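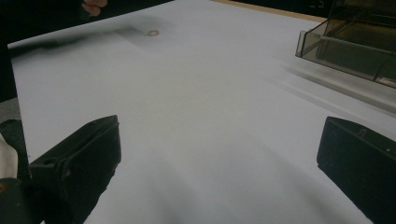 A big sheet of white paper on the table.

How I Make Paper Templates for Slab-Built Mugs

I get asked about my slab mugs more than anything else I sell at the Drellbridge craft fair, and the question is nearly always the same: how do you get them all the same size without a wheel? Paper! I draw the mug flat on paper, cut it out, and lay it on the clay like a dress pattern. It took me an embarrassing number of lopsided mugs to get my method down, so I'm writing the whole thing out, shrinkage math included (it's easy, I promise).

What you need

Paper, the bigger the better
A ruler, a pencil and a compass
Scissors and a craft knife
A calculator
A rolling pin and two guide sticks
A needle tool or a fettling knife
Your clay, of course. Mine is a smooth mid-range stoneware I buy in Grellberg, and it behaves very nicely in slabs.

Step 1: Decide on the finished size

Go to your cupboard and find a mug you already like drinking from. Measure how tall it is and how wide across the top. My favorite is an old studio mug I bought years ago in Gornwood, with a chip in the foot, and every mug I make is more or less a cousin of it. Write both numbers down somewhere you won't lose them. I use the inside lid of my tool box.

Step 2: Add the shrinkage

Clay gets smaller as it dries and smaller again in the kiln. Your supplier will list a shrinkage percentage for each clay body, and you want the total figure, wet to fully fired. If you can't find one, make a test bar: score a line exactly 200 mm long into a strip of wet clay, fire it the way you fire everything else, then measure the line again. However many millimeters went missing, divide that by 200 and you have your shrinkage as a decimal.

Now take the finished size you want and divide it by one minus that decimal. Please don't just add the percentage on top! I did that for my whole first year and my mugs kept coming out a touch small, and I blamed the kiln, the clay and the weather before I got around to checking my own arithmetic.

Step 3: Draw the wall

The wall of a straight mug is a plain rectangle. The height is your enlarged height. The length is your enlarged diameter times pi, and then I add 3 mm for the overlap at the seam. Draw it with a proper square corner. I check mine by folding the paper in half and seeing if the edges meet, and if they don't, I start over, grumbling.

If you want a mug that flares out at the top you'll need a curved piece, like a slice of a very large donut. That's a whole other page and I'd make a few straight ones first.

Step 4: Draw the base

Set your compass to half the enlarged diameter and draw a circle. I like to cut the base a hair bigger than I need and trim it once the wall is on. Poke the center hole all the way through the paper, so you have a mark to line things up with later on.

Step 5: Draw the handle

A long skinny strip, a little wider at one end. I've tried being clever with handles, and the plain strip wins every time. Make the paper strip, tape it into a loop and stick your fingers through it. Too tight? Make it longer, and remember the clay one will shrink on you.

Step 6: Label everything

Write on every single piece what it is, which clay it was drawn for and which way is up. I name my shapes, too. The straight one is called Lema, and the card for it just says "Lema, wall, stoneware, this side up." My pieces are numbered as well, and pattern 508 has been redrawn so often that it's mostly tape.

Step 7: Do a paper mockup

Cut the wall and the base out of scrap paper and tape them together. Stand it on the table and look at it from across the room. You'll spot a mug that's too squat in a second this way, and it costs you nothing but tape. I nearly always shave a bit off the height at this point.

Step 8: Cut the clay

Roll your slab out between the guide sticks, smooth it on both sides with a rib, and let it sit until it stops feeling sticky. Lay the paper down and rub it lightly with your palm so it clings. Then cut with the needle tool held straight up and down, except at the 2 short ends of the wall, where I tilt it to get a beveled seam. Bevel them in the same direction from the top side to the bottom, like two slanted lines side by side, so one end lies over the other when you curl the slab around.

Peel the paper off before you move anything. Score, slip, join, and press the seam with a wooden tool from the inside and the outside together.

Keeping your templates

Plain paper gets soggy after a few mugs. Once I'm happy with a shape I trace it onto heavier card and brush on a coat of clear acrylic, both sides. They hang on a nail by the door, all threaded on one loop of string, and I wipe them with a damp sponge before they go back up.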